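4. Installer le ventilateur Ledura 450 dans votre boîtier

Bonne nouvelle, c'est l'étape la plus agréable de tout le guide ! Comptez 20 minutes, tournevis en main, et votre ordinateur respirera déjà beaucoup mieux (et plus discrètement, vous verrez).

Avant de commencer
Éteignez l'ordinateur, basculez l'interrupteur de l'alimentation sur 0 et débranchez le cordon secteur. Touchez une partie métallique nue du châssis pour vous décharger de l'électricité statique.

1. Retirez les vis du panneau latéral et faites-le glisser vers l'arrière.
2. Couchez la tour sur un plan stable, ouverture vers le haut.
3. Repérez sur la carte mère un connecteur marqué SYS_FAN ou CHA_FAN. Le manuel de votre carte indique son emplacement exact. 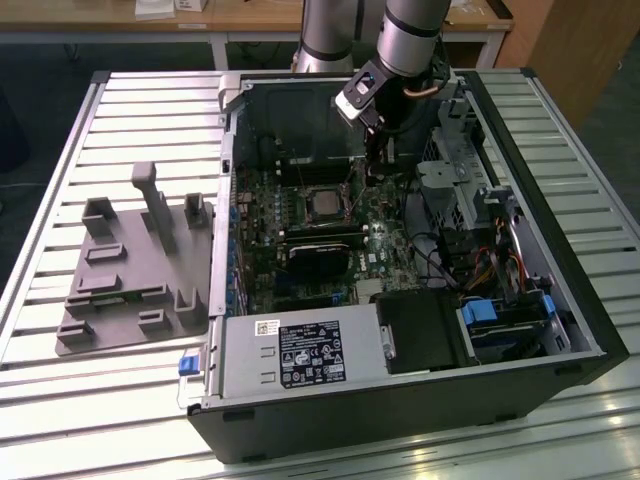

Le Ledura 450 se fixe en façade ou à l'arrière, au choix, et les deux positions donnent de très bons résultats. La flèche moulée sur le cadre indique le sens de l'air : vers l'intérieur en façade, vers l'extérieur à l'arrière. Avec la tour posée sur le flanc et le panneau retiré, comme sur la photo, on accède très bien au processeur et à la longue carte d'extension noire ; faites passer le câble à bonne distance de l'un et de l'autre.

4. Placez les plots en caoutchouc fournis dans les trous du cadre.
5. Présentez le ventilateur et vissez en diagonale, sans forcer.
6. Branchez la fiche en respectant le détrompeur.
7. Attachez le câble avec le collier Molter.
8. Refermez le panneau, redressez la tour et rebranchez le cordon.

ATTENTION : ne mettez jamais l'appareil sous tension avec un câble à portée des pales.

Remarque : au premier démarrage, le ventilateur peut tourner à plein régime pendant 6 secondes. Tout va bien, il s'étalonne !

Pour régler la courbe de vitesse, installez le logiciel Cumura et passez à la section 5.

Révision du 11/07/2025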